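Report on the visit to the Skanedora coastal observing station

The station was visited on 9/14/24 by a delegation from the Nirnano partnership office. The purpose of the visit was to review the state of the long-term measurement series, to meet the technical staff, and to prepare the agreement under which data from Skanedora will be made available to all partner institutes. The delegation was received by Agathe Pruvost, head of station, who led the tour and answered questions throughout the day.

Background

Skanedora lies on the northern side of a shallow fjord and is reached by boat for most of the year. The station was set up to record air temperature, snow depth and sea level at a single point. Its programme has since grown and now takes in permafrost temperature, river discharge, water chemistry and the chemistry of falling snow. There are 59 instruments in regular service, spread between the main building, the shoreline and the slope behind it. Most report by radio link. The remainder are read by hand.

The main building

The tour began in the data room, where readings are gathered, checked and passed on. Staff explained that every record is kept in its original form alongside the corrected version, so that later users can see what has been changed. The delegation considers this good practice and recommends that the other stations in the partnership adopt it. At present the notes that go with each correction are written in free text, and their quality varies between seasons. A shared form was discussed and a draft will be circulated in October.

The wet laboratory is small but well kept. Water samples from the river are filtered on the day they are taken and stored cold until the supply boat can carry them south. The delay between sampling and analysis can reach nine weeks in the darker months. Pruvost noted that a simple nutrient analyser on site would remove much of this delay, and the request has been added to the list of items for the next funding round.

Living quarters occupy the ground floor of the east wing and are shared by permanent staff and visiting researchers. Visitors may book a stay of up to nine nights through the Nirnano office, and longer stays are agreed directly with the head of station. Bedding is supplied. Outdoor clothing is not, and guests are asked to read the equipment list before travelling.

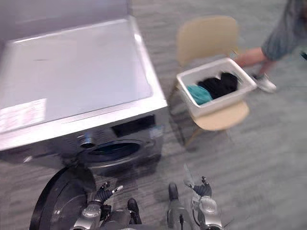

Washing machine, front-loading type.

The field sites

After lunch the party walked to the Arancibia borehole line, which runs up the slope behind the station. The line consists of three boreholes, each fitted with a chain of temperature sensors. The lowest has the longest record and is the one most often requested by modelling groups. The upper borehole was out of service at the time of the visit following damage to its cable, and a replacement had been ordered. The gap in the series will be marked as such and will not be filled with estimated values.

The party then crossed to the Kikitz stream gauge. The gauge hut was rebuilt last summer on a firmer footing, some distance upstream of the old one. The two sites were run side by side for part of the season in order to link the old and new records. The comparison has not yet been published. Members of the delegation asked that it be released together with the data, as users outside the partnership will otherwise have no means of judging whether a change in the record reflects the river or the move.

Access to the shoreline instruments was not possible owing to the state of the tide. The sea level record was instead reviewed indoors, and no concerns were raised.

Discussion with staff

The closing meeting dealt mainly with staffing and with the exchange of data. Two points were raised more than once. The first was that short postings make it hard to keep measurement routines steady, as each new team needs several weeks to learn the sites. A longer overlap between teams was requested. The second was that the station receives little word of how its data are used. The Nirnano office undertook to send a yearly list of the studies and reports that draw on Skanedora records.

It was further agreed that the station will provide a full description of each instrument, including its position, date of installation and service history, before the data agreement is signed. The descriptions for the borehole line are complete. Those for the stream gauge and the weather mast are in preparation.

The delegation wishes to thank Agathe Pruvost and all station staff for their time and hospitality. Questions about this report, and requests for the draft correction form, should be addressed to the Nirnano partnership office.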